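Guía de montaje del kit Tadimell de dos brazos
Por Cosmin Pascu
Julio

Sección 4. La primera toalla

Si has llegado hasta aquí es que ya tienes los dos brazos impresos, atornillados y con los servos numerados, así que enhorabuena, lo más pesado ha quedado atrás. En esta sección vamos a poner el kit a trabajar con tela. Yo empiezo siempre con una toalla de rizo, que se agarra mucho mejor que una camiseta (las camisetas me han dado más de un disgusto, ya llegaremos en la sección 6).

4.1 Preparar la mesa

1. Cubre el tablero con un plástico blanco. Las arrugas no molestan, pero que no quede ningún pliegue levantado en la zona de trabajo.

2. Coloca las bases y aprieta las mordazas negras contra el canto de la mesa. Empuja cada brazo con la mano: si cabecea, aprieta otro poco.

3. Pasa los cables por fuera de la zona de la toalla y déjales holgura. Mueve a mano cada brazo hasta el final de su recorrido y mira que nada tire.

Precaución: haz esa prueba con la alimentación desconectada. Los servos tienen más fuerza de la que parece, y un dedo entre las pinzas duele – lo digo con conocimiento de causa.

4.2 Agarre con los dos brazos

4. Abre el programa Bogdan, carga la rutina «borde doble» y pon la velocidad al 30 %. Ya habrá tiempo de correr.

5. Lanza la rutina y deja la mano cerca del botón de parada. Cada pinza tiene que coger un extremo del mismo borde y levantarlo a la vez que la otra.

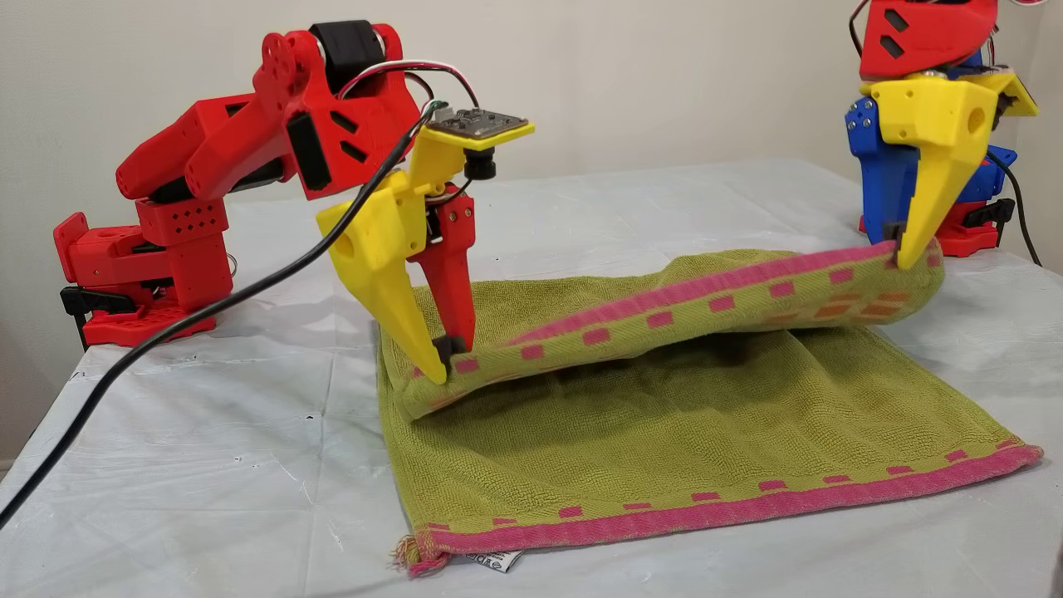 ¿Qué hago si un brazo sube antes que el otro?
Para la rutina, vuelve a la posición de reposo y repite el sincronizado desde el menú de Bogdan. Si sigue pasando, sube la espera común a 2000 milisegundos, que es el valor que uso yo en mi taller.

4.3 Agarre con un solo brazo

Esta prueba me encanta, porque enseña enseguida si la pinza está bien calibrada. El otro brazo se queda plegado en reposo y así te concentras en uno.

6. Elige «un brazo, izquierdo» y confirma que el derecho está recogido.

7. Haz que la pinza tome la tela por arriba y la levante despacio. Si se le escapa, cierra la pinza 2 grados más en los ajustes y vuelve a probar.
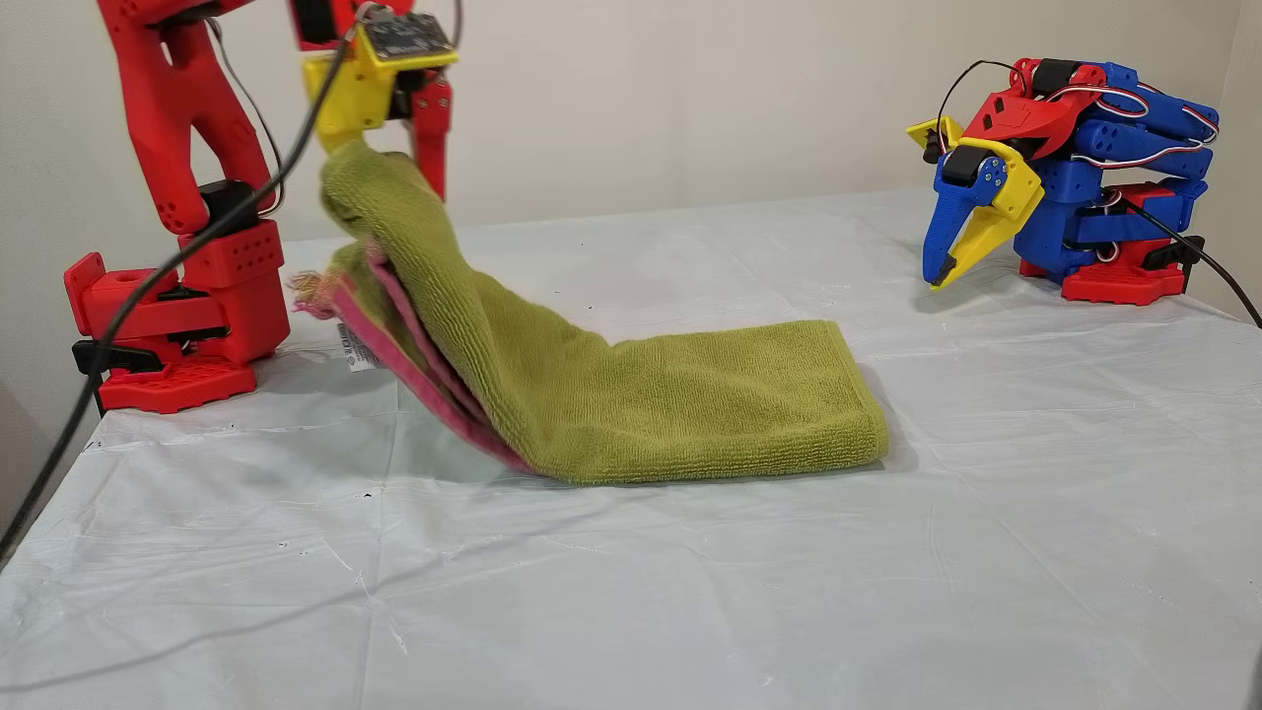
Figura 4-2. La pinza del brazo rojo sujeta la tela en alto; brazo azul plegado.

Nota: no cierres la pinza a tope «por si acaso». El servo se calienta, protesta y al final acabas escribiendo al servicio técnico de Sillar (muy amables, por cierto, pero los martes tardan).

4.4 Centrar la toalla

8. Extiende la toalla a lo largo entre los dos brazos, con los bordes cortos uno al fondo y otro hacia ti. Alisa lo gordo con la mano; unas ondas en el rizo no son problema.

9. Lleva las dos pinzas por encima de la tela, con las puntas hacia abajo, y comprueba que ninguna roza. Si alguna toca, corrige la altura antes de seguir. 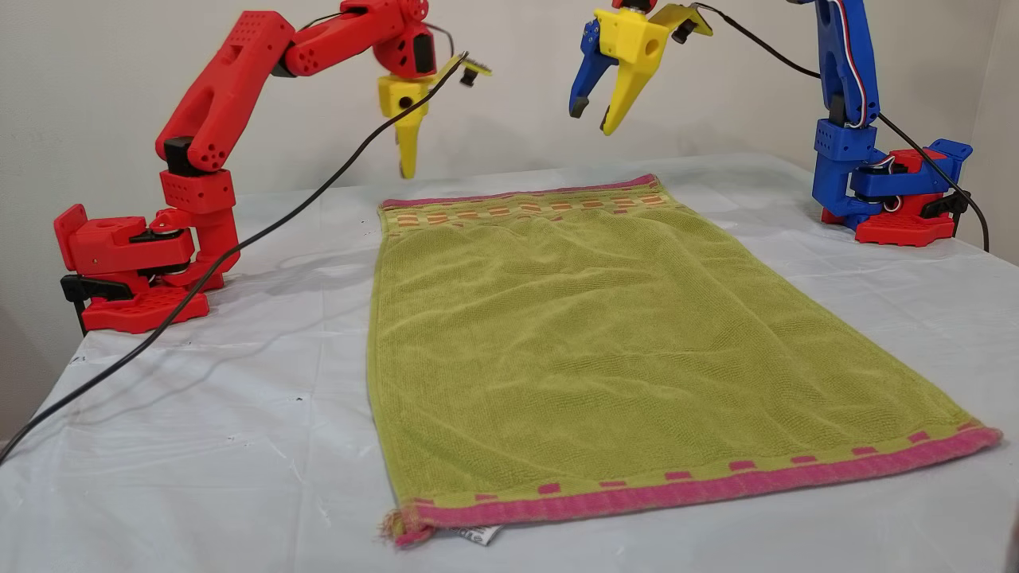
10. Guarda la posición con el nombre que quieras. Yo las llamo por la toalla que estoy usando, y te aseguro que a la tercera se agradece.

11. Acerca las pinzas a la mesa poco a poco, cada una por su lado de la toalla. Quédate un pelín por encima de la superficie: si las almohadillas negras apoyan de golpe, se gastan y además descolocan el plástico.
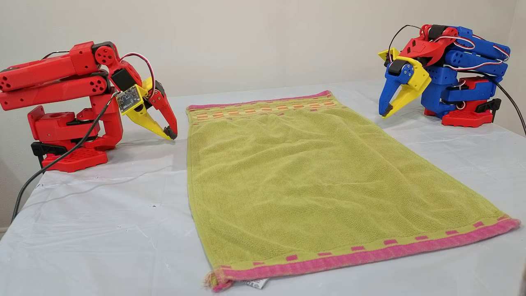 4.5 Recambios y dudas

Las almohadillas, las mordazas y los cables se piden por separado en la tienda Bollbridge. El juego completo de pinza lleva la referencia 3399 – apúntala, que en el buscador por nombre no sale a la primera. Cuando cambies una pinza, repite los pasos 6 y 7 antes de volver a usar los dos brazos juntos.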